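Facilities help desk
Ticket: Break room round table, tablecloth slides and table rocks
Opened by: Amerley Amissah
Assigned to: Ebbe Hedlund
Site: Hancombe, second floor
Priority: Low
Status: Closed

Amerley Amissah wrote:
The round table in the second floor break room rocks when you lean on it, and the new cover moves when you pull a plate toward you. It is the yellow one with the white pattern that came with the Stosier order in October. I had a bowl of soup go over the side yesterday. The old cover did not do this. Can someone look at the table and either fix the cover down or give us the old one back?

Ebbe Hedlund wrote:
Thanks. Two questions before I come up. Does it rock with the cover off? And does it rock in every direction or only when you push on one side?

Amerley Amissah wrote:
Rocks with the cover off too. Worst when you lean on the side nearest the sink. If you turn the table a little it gets better and then somebody moves it back to sweep.

Ebbe Hedlund wrote:
Went up before lunch. Findings:

Table is the pedestal type, one column with feet at the bottom. The screw-in glide on one foot was wound nearly all the way in. Backed it out until the foot touched the floor and tightened the lock nut. Column bolts under the top were also loose, tightened those with a 6 mm key. Table is steady now on the spot where it normally stands. The floor is not level near the sink, so if the table gets moved it will need adjusting again.

Cover: the underside is smooth and had a film of something greasy on it. Wiped the tabletop and the back of the cover with dish soap and water, dried both, put it back. Leaving the ticket open to see if that holds.

Milagros Flores wrote:
Adding myself here, I use that room for lunch too. The rocking is gone. The cover still slides. It stays put in the morning and by the afternoon it hangs lower on one side than the other. It also will not lie flat, there is a fold line across the middle from the packaging.

Ebbe Hedlund wrote:
OK. Fold line first. Took the cover off, laid it face down on the counter and went over it with a hair dryer on low, keeping it moving. Rolled it on a cardboard tube while still warm and left it overnight. Most of the crease is out. Do not use an iron on it.

For the sliding I tried the following:

Clips from the supply closet. They do not open wide enough for the edge of this table. No good.

Double-sided tape, four short strips under the cover. Held for a day, then let go when the table was wiped down. Left residue, which came off with rubbing alcohol.

Cheon non-slip liner, the open mesh kind sold for drawers. Cut a piece a little smaller than the top and laid it between the table and the cover. No movement when I pulled on the cover with one hand.

Going with the liner. Please use the table as usual and report back.
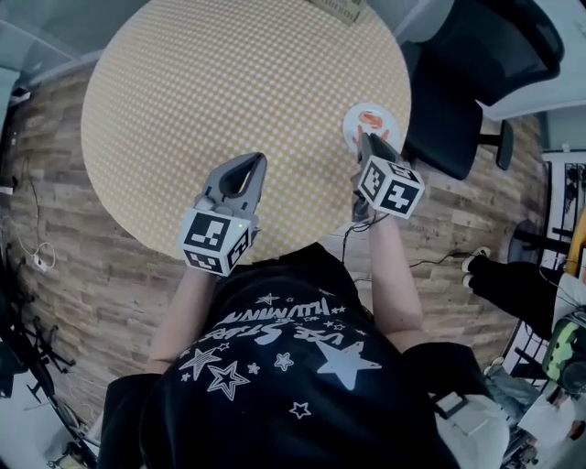
Milagros Flores wrote:
No sliding since the liner went in. I can push a plate right up to the edge and the cover stays where it is. You can feel the mesh a little through the cover if you write on paper there, so I put a magazine under the page.

Amerley Amissah wrote:
Same for me. Fine to close. Is the liner going to get moldy if something spills under it?

Ebbe Hedlund wrote:
It could if it stays wet. Lift the cover after a big spill, take the liner out and rinse it in the sink, let it dry before it goes back. It does not need washing otherwise. The rest of the roll is in the supply closet on the shelf with the light bulbs, labeled with this ticket number.

Edvin Solberg wrote:
Can we get the same liner for the long table on the first floor? The cover there is a different one but it moves too.

Ebbe Hedlund wrote:
Please open a separate ticket for that and put the length of the table in it. There may not be enough left on the roll.

Resolution: Foot glide adjusted, column bolts tightened, non-slip liner fitted under the cover. Old cover was thrown out and cannot be returned.
Closed by: Ebbe Hedlund, 2018-02-23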